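Drumum list — home and shared workshop robots
Subject: Re: Folding arm, fingers marking the cloth?
From: Emmett Nakamura
To: drumum list

Zohreh Ansari wrote:

> Hi Emmett, all
>
> Have been following the shirt folding build from afar as I'm still
> waiting on motors for mine. Couple of questions before I cut any metal.
>
> 1. Are you still on the metal fingers? I printed a set in plastic and
> they bend at the tip as soon as they meet the table. Fine for foam
> blocks, useless for a hem.
>
> 2. How do you get under the cloth without ramming the table? Mine
> either stops short and pinches air or goes down too far and the whole
> arm shudders.
>
> 3. Where does the folded shirt go? I was going to make a pile but
> somebody at Cavevon said shelves are easier. Can't see why they would be.
>
> Also has anyone had the Bermúdez driver board drop out mid move? Second
> time this week for me. Red light, then nothing till I pull the plug.
>
> Zohreh

Hi Zohreh, quick one, have to be out of the Uvton workshop by six and the bench is a tip.

1. Yes, still metal. Cut from aluminium, angled tips, bolted on through the face so I can swap them. Did the plastic thing too back in June, same result as you. If you must print, make the tip twice as thick and file it down after. First metal pair did snag on knits — I'd left a burr on the inside edge. Ten minutes with wet and dry paper and no more pulled threads. Do the corners as well, I missed those first time round and had to take the lot off agian.

2. Slow down near the table, that's most of it. I come in fast to 19 mm above, then creep. Watch the motor current on the way down and stop when it jumps. The table height in my config was wrong for ages, I'd measured from the floor and the floor isn't level. Measure from the arm base. The other thing is to come in at a slant so one tip slides along the top and the cloth rucks up into the gap. Straight down hardly ever works for me on a flat T-shirt. Thick hems ok, thin ones no.

3. Cavevon lot are right I think. With a pile the height changes every time and a squashy shirt isn't the same height as the one before. A shelf stays put. I've got white metal shelving behind the table, two bays, and I teach one drop point per slot. Upper left bay first as it's the easiest reach, then work along. Go in 200 mm higher than you think you need, then lower. I clipped the shelf lip so many times.

Neatness of what lands on there is another matter. Squared off ones keep their shape, bunched ones sag over the front and then the next move catches them. I haven't fixed that.

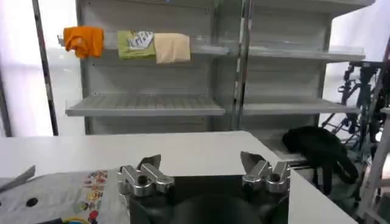 Current problem is prints. Plain shirts the camera finds the outline no bother, but anything with a big bright graphic and it decides the edge of the picture is the edge of the shirt, goes for that and grabs a fistful of chest. Grey on a white table doesn't help, hardly any contrast. I've got 181 pictures labelled by hand and want 600 before I train again, so if anybody has spare evenings and likes drawing round sleeves, shout. Might put a dark sheet over the table first and see if that's enough. Would be a bit annoyed if it is, after all that labelling.

Board dropping out — yes, had it. For me it was the supply sagging when two joints started together. Stagger the starts by a fraction of a second and see. If it still does it check the screw terminals, mine were barely nipped up from new. Don't just keep pulling the plug, I lost a board that way.

I'll send the finger drawing tonight if I rember. Tell me what gripper plate you've got, bolt spacing mainly, mine may not line up with yours.

Emmett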